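Filed under: Home & Bath > Small Space Storage
16 August 2023, posted by marlowe_k
14 replies | 6 shares

marlowe_k
Has anyone bought the Halleo pull-out for under the bathroom sink? The one with the soft-close rails. It's 280 dollars and the Drarutden store had it on a big display with everything lined up in it. I want to believe, but our cabinet has a drain pipe right in the middle and I can't see how the thing goes around it.

tinbucket
It doesn't go around it. You lose the back half of the top shelf. We had one in the last house and I took it out in April and gave it to my brother-in-law, who hasn't installed it either.

pepperidge9
Disagree. Mine is fine. You have to measure from the hinge, not the door frame, and the Halleo sheet tells you the wrong one. Once I redid it, it slid right in.

tinbucket
So it fits if you ignore the instructions. For 280.

oldcedar
I'd skip the whole category. We use two baskets with handles and they cost less than the shipping on that thing. You pull one out, get what you need, shove it back.

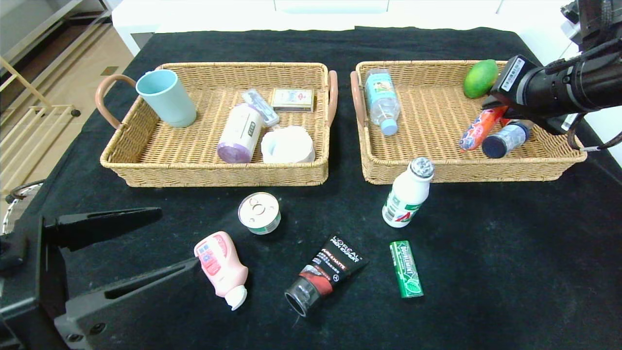
Two wicker baskets, bathroom stuff and snacks in them.

pepperidge9
Wicker under a sink? One slow drip and you've got mold. No thanks.

oldcedar
One slow drip and you've got mold in the cabinet floor too, whatever you keep on it. Put a tray down.

marlowe_k
What about the Olter version? It's 95 and looks like the same rails to me.

tinbucket
Same look. I wouldn't bet on the same rails. The reviews all read like one person wrote them.

gus_from_edet
I have the Olter, in a rental in Edet. The left rail sags when the bottle of drain cleaner is on that side. Not terrible. I wouldn't buy it again at 95, maybe at half that.

pepperidge9
Or you could spread the weight out.

gus_from_edet
Or it could hold a bottle.

marlowe_k
OK, I'm going to measure from the hinge tonight and see. If the pipe's in the way I'm leaving the cabinet how it is.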